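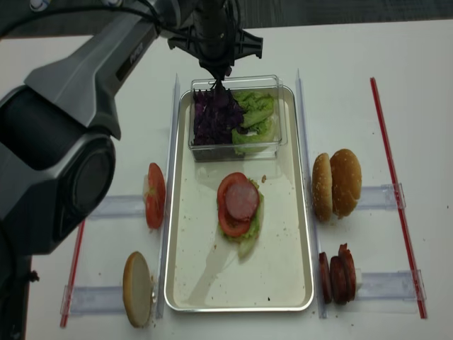

Tips for Setting Up the Benstead Sandwich Station Kit

The Benstead kit from Gavbridge is sold for tabletop arms. You get clear acrylic rails, the slotted holders that go on them, and a setup card. The tray and the food box are up to you. We have had ours in the kitchen since January, and these are the things we wish the card had said.

Lay out the rails

Run one rail down each long side of the tray. Push them up against the rim and check that they are parallel before you attach any holders. Mark the table at the outer ends of the holders so you can put everything back in the same spot after cleaning.

Load the holders

Stand the slices on edge. Tomato holds up well if it is cut thick, and the end slices should go in the salad bowl. Bun halves stand better when they are a day old. Sausage can be cut thick too, and a few slices will lean on each other without trouble.

Fill the greens box

Cabbage on one side, lettuce on the other, in a clear box at the far end of the tray. Shake the lettuce dry. Tear it to palm size, as whole leaves drag their neighbors out with them. Shred the cabbage short. Long strands hang off the stack and end up on the tray.

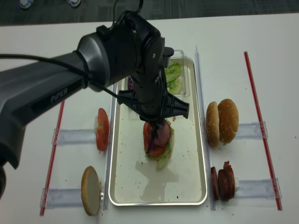

Keep the tray clean

Crumbs get everywhere with sesame buns. Wipe the tray between batches with a damp cloth, then a dry one. Do the table under the holders as well. Do not use glass cleaner with ammonia on the acrylic, it will cloud.

Gripper fingers

Wash the fingertips before and after food. Stop the arm first. Cabbage collects where the fingers meet the stack, and a soft toothbrush gets it out.

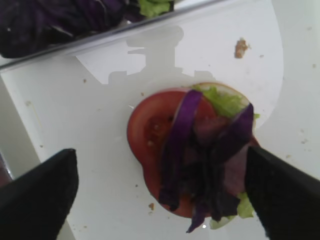

Tomato, lettuce and purple cabbage at the fingertips.

Is it worth buying?

If you already own an arm, yes. The holders are the good part. The setup card is poor and the clips are stiff for the first week. Gavbridge answered our email in 2 days and sent a spare clip.

Satish Sundaram
Posted 2022-08-13
Filed under: Kitchen, Gadgets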